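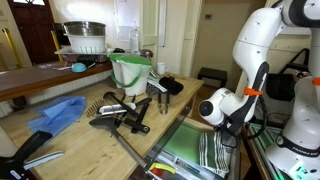 A butcher-block island and plenty of utensils, with a colander and pot on the drying rack behind.

MEDIA RELEASE
Jul 24, 2020
For immediate use

Nimham asks the nation to open its second drawer

Kitchenware repairer Nimham has launched the Second Drawer Amnesty, a national call for households to hand over the utensils they own, do not use and cannot explain.

The first drawer, the company notes, is fine. It has the cutlery in it. It is the second drawer that jams on a ladle every night at dinner time, and has done since somebody's housewarming.

From today, Nimham will accept any hand-held kitchen utensil, in any condition, at its Drestach workshop and at eight collection points across the region. Tools that can be saved will be sharpened, tightened, re-handled and passed on at no charge to people setting up a kitchen from nothing. Tools that cannot be saved will be taken apart for metal. Tools that cannot be identified will go on a shelf near the front counter, where visitors are welcome to have a guess.

The amnesty was planned for March, when it was to open with a morning tea. The morning tea has been cancelled. The scones, which had already been ordered, were eaten by staff in their own homes over several days.

The delay did the project no harm. People have spent the months since then cooking more than they ever meant to, and many have now met the full contents of their kitchens for the first time. Enquiries to the workshop have changed in tone. Before March, callers asked how to sharpen a knife. They now ask whether it is normal to own four potato mashers, and whether the company does pick-ups. 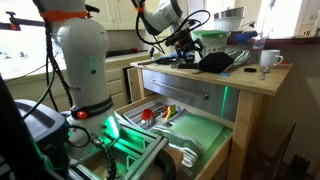 Black tools on a wooden kitchen cart.

Nimham's aim is to collect 3000 utensils before the amnesty closes. Staff believe this could be done from a single street in Prander if the residents were frank with one another.

The company has set some simple rules. Utensils should be washed. Knives should be wrapped in cardboard and labelled, in writing large enough to be read by someone who has not had their coffee. Electrical items are not accepted, including the bread maker, and please stop asking about the bread maker. Egg slicers with missing wires are welcome. Novelty corkscrews will be taken without comment.

Donors will get a paper receipt listing each item. This was added after a trial run, in which one household gave away a pie server that turned out to belong to the household next door. Relations have been restored – the pie server has been returned, and the fence is being discussed separately.

Visitors to Drestach can also see the Moncrieff Drawer, on loan for the length of the amnesty. It is an oak kitchen drawer dated 1839, taken from a farmhouse that was being pulled down, and it arrived with its contents in place. Those contents include a bent skewer, a lid that fits nothing, three lengths of string and a key. Nimham regards it as proof that the problem is an old one and that no generation has a right to feel superior.

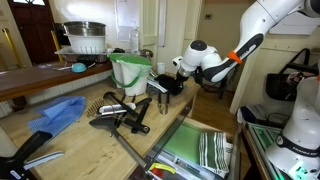 Sorting will be done on the long bench at the rear of the workshop. Each piece is checked for loose rivets, cracked handles and rust, then graded. Grade one goes straight back out. Grade two goes to the repair bench, where most faults take a few minutes and a screwdriver. Grade three is scrap. The workshop can handle 70 pieces a day, or fewer if there are garlic presses, as someone always has to clean the holes with a pin.

Repaired tools will be packed in starter sets: a peeler, a can opener, a wooden spoon, tongs, a spatula and a paring knife. Sets may be requested through any of the eight collection points, with no forms beyond a first name and a preferred pick-up time. Nobody will be asked to prove that they need a spatula.

The amnesty runs until the target is met or the shelves give way. Donations should be left in the green tubs, and distancing marks on the workshop floor should be followed, including the crooked ones.

Media enquiries: Nimham front counter, Drestach workshop. Interviews can be arranged in business hours. Photographers may bring their own utensils.

ENDS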